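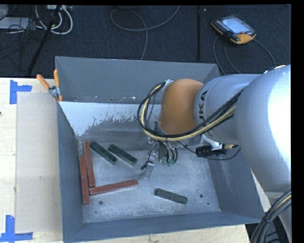
Ticket 194
Queue: Demonstration Cells, Britcombe Automation Center
Subject: Bin-picking cell stops during visitor demonstration
Requested by: Akinyi Shirima, Visitor Programs
Assigned to: Cell Support
Priority: High (open day in April)
Status: Resolved, monitoring

Reported problem

The bin-picking cell stopped during the rehearsal for the April open day. The program halted in the middle of a cycle with the message "No valid pick, retry limit reached." Blocks were still in the bin at the time. The operator restarted the program from the pendant and it completed one further pick before stopping again with the same message.

The cell is the second stop on the Gokgate visitor route. Each group is scheduled for nine minutes at this stop, and the next group cannot be brought forward while the arm is in a fault state. Visitor Programs requests that the cause be found before the route is confirmed with Mosoti, whose apprentices make up the first three groups.

Information requested from reporter

Please confirm whether the bin or the table was moved after the last calibration, whether the room lighting was changed, and which version of the demonstration program was loaded.

Reply from A. Shirima

The table was not moved. The bin was lifted out for cleaning in the morning and put back by our staff. The overhead lights were on and the window blinds were open, as they will be for visitors. The program was the one named OPENDAY_3. The red blocks were picked without difficulty. Both stops occurred when only green blocks remained.

Support log

Entry 1. Retrieved the controller log. No collision, overload or air pressure alarms were recorded. The stops were raised by the demonstration program after the vision step returned no candidate above the acceptance score. The arm and gripper are not considered to be at fault.

Entry 2. Checked the position of the bin against the reference in the cell file. The bin had been returned a few millimeters out of position and slightly rotated. Reset the bin to the reference and clamped the rim at the back-left corner. Repeated the program with the blinds open. Red blocks were located on the first attempt. Green blocks were located intermittently. Bin position was therefore a contributing factor but does not explain the fault in full.

Entry 3. Reviewed the stored vision results. The dark green blocks score low against the gray metal floor of the bin, which is scuffed and carries cloudy wear marks. With daylight from the windows, some of these marks were returned as block edges, and the true edges were rejected as ambiguous. With the blinds closed, all green blocks were located.

Entry 4. Asked Kovach, as supplier of the vision software, whether a separate exposure could be used for each color. Kovach confirmed that two exposures may be taken in sequence and the results merged, at a cost of 400 milliseconds per cycle. Visitor Programs was consulted and has no objection to the longer cycle.

Entry 5. Loaded the two-exposure setting and saved the program as OPENDAY_4. Ran the demonstration with blinds open and then with blinds closed. No stops were recorded in either condition. The earlier program has been kept on the controller but removed from the operator menu.

Entry 6. During testing the arm paused once when blocks lay close together near a wall of the bin. The program selected a different block on the next attempt and continued. This is normal behavior and no change was made. Presenters should be told to expect it.

Resolution

Cause: low contrast between the green blocks and the worn bin floor under daylight, made worse by the bin being out of position.

Action taken: bin returned to reference and clamped; two-exposure setting loaded; program updated.

Instructions for the open day

The bin must not be lifted or unclamped between groups. Blocks may be returned to the bin by the operator only, with the cell stopped.
If the message "No valid pick" appears, select Retry once. If it appears a second time, stop the cell and call Cell Support before the group leaves the stop.
Blinds may be left open.

Outstanding items

Replacement or resurfacing of the bin has been entered as a separate request and will not be completed before the open day.

Comment from A. Shirima

Received with thanks. The presenter notes have been amended to include Entry 6. Please leave this ticket open until the last Mosoti group has been through.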